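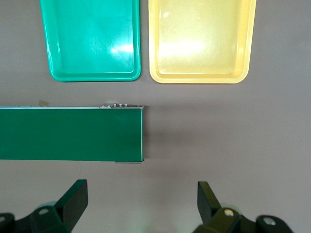
Two-Arm Sorting Bench: Final Project Report

Written by Aurora Torres, with wiring and a great deal of patience by Kwadwo Tetteh

When Kwadwo and I signed up for bench space at the Liao shared workshop, our plan fit on an index card: put a short conveyor between two robot arms, put mixed parts on it, and have the arms sort them by color into trays. We figured the arms would be the hard part and the conveyor would be an afternoon. Anyone who has built a conveyor is probably smiling already!

We called the project Sarkuslow, after a typo in our very first file name, and it stuck. The finished bench has a conveyor with a dark green belt and a thin metal rail, two arms that face each other across the table, and two shallow plastic trays, one yellow and one green. Parts with a yellow or orange ring go in the yellow tray and parts with a green ring go in the green one. That is the whole rule, and it still took us 21 evenings to get the arms to follow it.

Most of those evenings went into the belt. Our first one came out slightly too long, so it crept sideways and rubbed on the rail (you could hear it from the front door). Kwadwo took it off, shortened it, put it back, took it off again, and in the end moved the end roller instead, which we should have tried first. The bracket at one end has slots, and I can't recommend slots enough. We shifted ours 4 times before the belt ran straight.
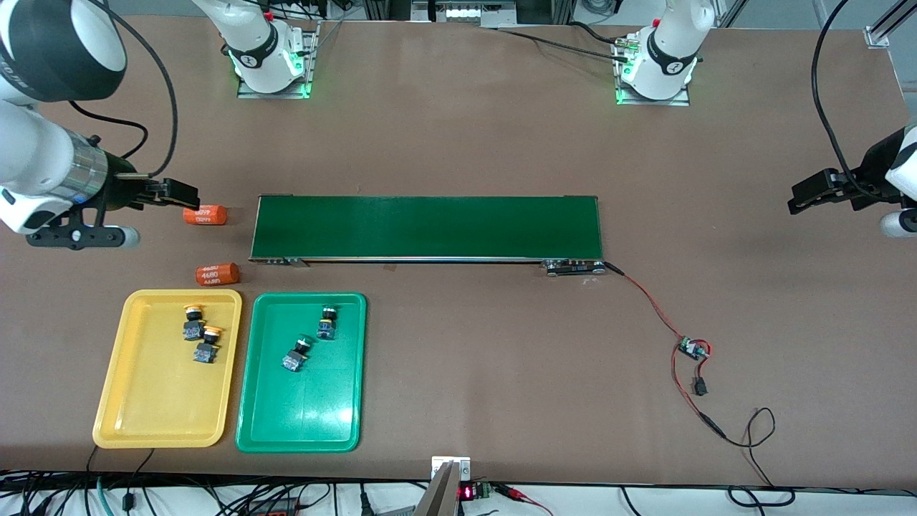
Wiring was Kwadwo's department, and he would like it written down that the red wires from the conveyor were supposed to be temporary. They go through a small connector so the belt can be unplugged without disturbing the arms, and we used that connector far more than we expected. If we build another one, the cable will be routed under the table from the start, with enough slack that a moving arm never gets near it.

The trays gave us trouble too. They are glossy, and the workshop lights leave bright patches on their floors, right where the wrist camera is looking for parts. In our early runs in August the program kept reporting a part in the yellow tray when there was nothing in it. We tried turning the trays, then lowering the exposure, and the lower exposure helped the most. Dull trays would have saved us a week.

By the end we had collected 3,268 camera images for the color check, and I labeled the larger share of them at my kitchen table with tea. Our last full test went through some 6 rounds before the belt needed adjusting again. The arms still let go of a part a little too high now and then, so it tips over in the tray, and we would like to fix that next by lowering the release point a bit at a time.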